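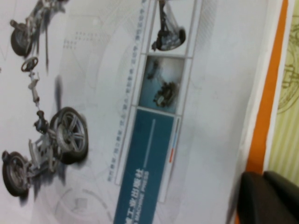 Budget query for a book-handling cell, returns line at our Mallbridge site. I have to submit a capital request in July and I'm stuck on how to split the money between arm, gripper, camera and spares. Stock is mostly technical textbooks, a fair share of them imported. The one under the wrist camera is typical: Chinese text, exploded chassis drawing across the cover, a lot of pale background, and lying at whatever angle it was put down. The two fingers have rounded, padded tips, and my first question is whether to price a second set of fingers or go straight to a suction tool. Current quote from Forkgate covers the arm, controller and a parallel gripper. Integration is extra and so far not itemised.

Posted by torque_ledger, 2022-06-09

---

kerfline wrote:

Get integration itemised before you do anything else. On our last job the arm was the small part of the bill. Guarding, risk assessment, cabling, conveyor interface and commissioning days all came in as separate lines after the order had gone out.

Does the Forkgate quote give a lead time?

---

torque_ledger wrote:

14 weeks from order for the arm. Gripper is in stock. Nothing on guarding because they assume we use the existing fence, and I haven't checked whether it suits.

---

sump_and_sill wrote:

Suction for books. A flat coated cover is an easy surface for a cup, and you don't need to get a finger under anything. I would drop the second set of fingers and put that money into a decent vacuum generator and a flow sensor.

---

pallet_nine wrote:

Disagree with the above for returns. A paperback picked by the cover opens. The text block hangs off the spine and either the cover creases or the book swings and drops. We ran suction on mixed paperbacks for a season and went back to fingers with a thin lower blade. Hardbacks are worse if the jacket is loose.

Suction is fine for shrink-wrapped new stock. Returned stock is another matter.

---

sump_and_sill wrote:

It opens if you pick at the middle. Pick close to the spine with two cups and keep the acceleration down. It is a path planning problem and costs nothing in hardware.

---

pallet_nine wrote:

It costs cycle time, and you have to know which edge the spine is on. For that you need vision that copes with a cover it hasn't seen before, which is a line in the budget as well.

---

kerfline wrote:

On vision: if the book can arrive at any angle, look at your background too. Pale cover on a pale bench gives poor edges. Here there's an orange stripe running beside the cover and then a pale yellow-green surface past it, so a colour camera has something to work with on that side. I wouldn't count on that for every title. Price a dark matt mat for the pick area. It's the cheapest item on the list.

---

torque_ledger wrote:

Mat added, thanks. I had assumed the wrist camera alone would do. Is anyone running a fixed overhead unit as well?

---

nullport_user wrote:

We are, with Nullport software on top. Overhead finds the book and gives position and rotation, wrist camera does the last correction. With wrist only, the fingers sit in the corner of the view and you lose part of whatever is behind them. Masking works, but the area is still gone.

Licence is annual. Put it under running costs or finance will ask about it next year.

---

sump_and_sill wrote:

Two cameras for flat objects is over-specified. Move the wrist camera back on a longer bracket.

---

nullport_user wrote:

Then you hit the bracket on the tote wall. We tried it.

---

bay_door_b wrote:

Whichever tool you pick, ask for a paid trial on your own stock before signing. Nyamweya did one for us: 100 books from our returns cage, no pre-sorting, 82 placed without help. Most of the failures were thin paperbacks. The trial fee was credited against the order, and we changed the gripper spec on the strength of it.

Also budget for finger pads. Ours wear faster on coated card than the supplier's table suggests — nearly double the rate.

---

torque_ledger wrote:

Useful. Revised split for the request: arm and controller as quoted, one gripper with a second set of fingers (blade type), overhead camera, mat, pads for a year, trial fee, integration as its own line with guarding broken out. Suction is listed as an option, unpriced until the trial.

Will ask Forkgate whether they do trials on the same terms.

---

kerfline wrote:

Add contingency. And check the fence before July.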